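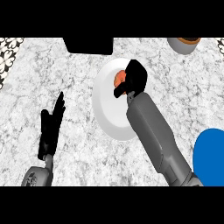
Can public school kids leave campus during the day for a Bible class?

They can in our state, as long as a parent signs for it, the class meets off school property, and no school money goes into it. It's called released time, and it has been around for generations.

I've had that question in my inbox so often since the last show that I figured I'd better answer it in the newsletter, where I have room to ramble a little. If you missed the episode, Géza Csizmadia and I spent the whole hour on the released time program in Stovberg, which finished its first full school year this spring. We got more mail on it than on anything since the judge elections!

So, some background. The U.S. Supreme Court looked at this back in 1952, in a case out of New York called Zorach v. Clauson, and said a public school could let students go during the day for religious instruction somewhere else, if their parents wanted it. A few years before that the Court had thrown out a program in Illinois where the classes were held right there in the school building. Put those two cases side by side and you have most of what you need to know. Off campus, parents decide, and the school doesn't pay or push.

What you don't get from the Court is a promise that your own district has to offer it. States handle that very differently. Some have a law telling districts they must have a policy, some say districts may have one, and some have nothing much on the books at all. Ours is a "may" state, so it comes down to your school board, and that's where Citlali Barajas comes into it.

Citlali has two boys at Cervantes Elementary. In March of last year she stood up during public comment and asked the Stovberg board whether they had a released time policy. They didn't. She told us on the air that she was so nervous she read the whole thing off her phone without looking up once, and that the board president thanked her and moved on to the roof repairs. (I've been to those meetings. That sounds right.) But one board member, Gumaro Camacho, called her the next morning and asked her to send him anything she had in writing, and she sent him plenty. It took four more meetings. The district's attorney wanted the permission form rewritten, then he wanted the pickup door changed, then everybody went back and forth over what counts as "core instruction," because the kids can't be pulled out of math or reading for this.

They settled on library and study period, once a week, with a limit of one class period including the ride over and back. That last part is tighter than it sounds! Indwood Chapel is the closest building that had a free room in the middle of the day, and by the time you've got second graders buckled, driven over and unbuckled, you have lost a good piece of your lesson. Heriberto Maldonado teaches the younger group and he said he learned to start the memory verse in the van.

The van, by the way, is hired from Korkari Shuttle, and the insurance on top of it came to $952 for the year. I mention the number because three different people wrote in asking what this costs, and that was the bill that surprised them the most. The chapel gives them the room for free. The lesson books were donated. Nothing came from the district, and it can't, so if you're thinking of starting one of these where you live, raise the van money first.

They had 51 kids signed up in the fall and ended the year with more than that, though Heriberto didn't have the final list in front of him when we talked and I won't guess at it. There are 262 students in the school. Some families said no thanks, and those kids had their regular library time and nobody made anything of it, as far as Citlali has heard. I think that matters a lot. If a teacher starts nudging kids toward the van, or a classmate gets teased for staying behind, you've got a real problem, and you ought to want to know about it before the lawyers do.

Now for the pushback, and I did get some. Uriel Cuautle wrote me a long and very civil email saying that he's a believer himself and still doesn't like it. His view is that the school day is short enough already and churches have Sunday, and evenings, and all summer. He also wants to know what happens when a group he'd object to asks for the same deal. Well, they get the same deal. A district that opens that door has to open it evenly, and I told him so. I don't think I changed his mind, but he's agreed to come on and argue with Géza about it, so look for that one in the next few weeks.

If you'd like to ask about this in your own district, start with the policy manual, which most boards post online. Look under student absences or religious accommodation — it's almost never filed under "released time," and I've found it tucked in with dental appointments. If it isn't there, email the superintendent's office and ask. Keep the reply. And please read your state's law before you get up to speak, because a board member who thinks you've got it wrong will stop listening pretty fast.

Citlali has offered to share the permission form that Stovberg ended up with, attorney's edits and all. Write to the show's mailbox with "form" in the subject line and I'll forward it to you. Give me five days or so, I'm behind on mail as it is.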